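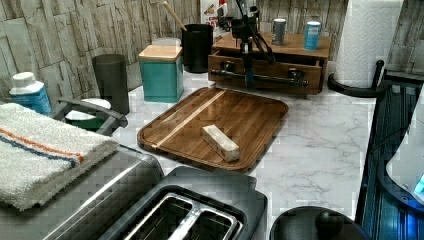 Yesenia Ayala asks for the license and the known gaps to come before the field list, so they come first in this version.

Geltlow Household Wording Set

License and gaps

The text is released under CC BY 4.0. The lookup script is released under the MIT license. Attribution should name the set and the version used.

Known gaps in version 3:

Garage and yard terms are thin. Most contributors live in apartments.
Terms for heating equipment are limited to radiators and baseboard units.
Spelling variants are recorded only where a contributor wrote them down. Nothing was normalized from audio, and there is no audio.
Plural forms are missing for entries added in July.

Summary

The set is a table of everyday American English terms for things kept or used at home, paired with the other terms people use for the same thing. It was built to support search in small catalogs, such as lending libraries and repair shops, where a person types "dish towel" and the record says "tea towel." It is a word list with usage notes. It is not a dictionary and gives no etymologies.

Version 3 holds 1248 terms grouped under 358 headings. A heading is the term most contributors gave first. Headings carry no other authority, and a catalog may promote any term in a group to the display position.

Files

terms.csv – one row per term
headings.csv – one row per heading, with room and category
notes.txt – free-text usage notes, keyed by heading
lookup.py – a command-line lookup with no dependencies outside the standard library
CHANGES.txt – changes by version

All files are UTF-8 with Unix line endings. The CSV files use a comma delimiter and double quotes where a field contains a comma. Rows are sorted by heading, then by term.

Fields in terms.csv

term_id: integer, stable across versions. Identifiers of deleted rows are not reused.
heading_id: integer, matches headings.csv.
term: string, lower case except for proper nouns.
status: one of current, dated, regional, trade.
region: string, blank unless status is regional.
source: one of survey, catalog, editor.

The status value "trade" marks a term used mainly by sellers or repairers. "Countertop oven" was moved from trade to current in version 2, after enough survey responses used it unprompted. "Counter" and "countertop" share a heading. "Worktop" is in the same group with status regional.

Collection

Survey terms came from a written form with 163 respondents. Each respondent received a list of short definitions and wrote the word they would use when asking another person in the house for the item. Definitions avoided the expected word and its parts. The form for "cutting board" read "a flat thing you put food on before using a knife," and the answers split between "cutting board" and "chopping board," with a small number for "bread board." Bread board was later given its own heading, with a cross-reference.

Catalog terms came from item records supplied by two lending libraries, Dodgate and Saha. Borrower data was removed before transfer. Records were reduced to the title field.

Editor terms were added by Shalini Nautiyal and Cameron Nisbet during review. They can be filtered out with the source field.

Review

Each group was read by two people. Where they disagreed on whether two terms belonged together, the terms were kept apart and a note was added. This produces more headings than some users will want. The merge file from version 1 is no longer supplied, as it joined "pot holder" with "oven mitt" and caused bad matches in the Dodgate catalog.

Using the lookup

Run:

python lookup.py "dish towel"

The script prints the heading, then every other term in the group with its status. Input is matched without regard to case. Hyphens are treated as spaces. A query longer than 500 characters is rejected with exit code 2. An unmatched query returns exit code 1 and prints nothing, so it can be tested in a shell script.

Use --no-editor to leave out editor terms and --status current to restrict output to one status. Both flags can be given in the same call.

Limits on use

The set records what people wrote on one form and in two catalogs. Counts per term are not published, and the order of rows says nothing about frequency. Region values reflect where respondents said they grew up – this may differ from where the term is common. The set should not be used to infer where a writer is from.

Corrections

Send corrections as a plain list with term_id, field and proposed value. New terms need a heading_id or a proposed heading. Tanveer Yousafzai handles corrections to the CSV files, and Nidia Quispe handles notes.txt. Plural forms for the July entries are planned for version 4.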